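Sunday, November 6, 2022

Cover letter number six. Or seven, lost track. Quick post before bed because I said I'd keep this thing going while I job hunt and then I went quiet for ages.

So. The Besnard one. Office coordinator, four days a week, ten minutes on the bus from Banitthorpe. I want it. Their online form gives you a box with a limit of 2433 characters, spaces counted. Who picks that number? I had a nice letter all done, a page and a bit, and the form just chopped it mid-word and didn't tell me. Only caught it on the preview screen. CHECK THE PREVIEW SCREEN.

Spent most of Saturday cutting. Out went the whole bit about my diploma. Out went "I am writing to express my interest". Kept the Endham stuff, becuase that's the real work: two years on the front counter, rosters for up to 40 casuals, the phone changeover that nearly finished me off.

Kausar Jadoon read it over and said I sounded like I was apologising for the gap. I was a bit. There's one line about it now. "I took time off to look after my dad and I'm ready to come back." Done, move on. Felt weird leaving it so bare but I've stopped fiddling with it.

Referees next. Naheed Soomro said yes straight away, bless her. Still waiting on the other one. Form wants 2, won't let you save with one, so the whole thing is sitting there in draft. Closing date is Friday. Not panicking. Bit panicky.

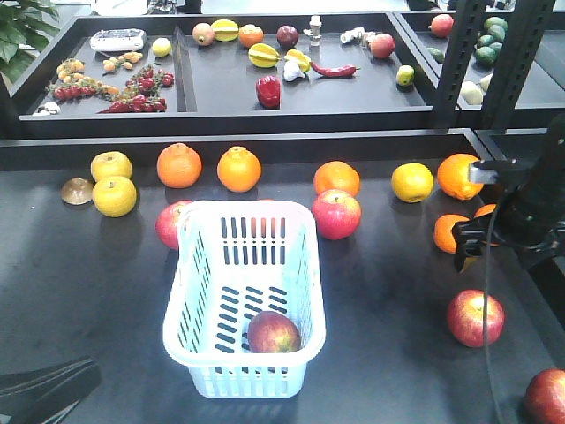
Reece Rowbotham reckons I should ring my old team leader instead of emailing a third time, people ignore emails but they'll pick up the phone, and if she dithers, just put down somebody from the Hinedero contract who saw me work every day. Fair enough. Will ring at lunch tomorrow.

Also need to fix my resume so the dates match the letter. One says March, the other says May. No idea which is right, have to dig out the old payslips.

If you've filled in one of these forms lately, does it keep your line breaks? Mine came out as one big slab and I can't tell if that's just the preveiw or what they'll see.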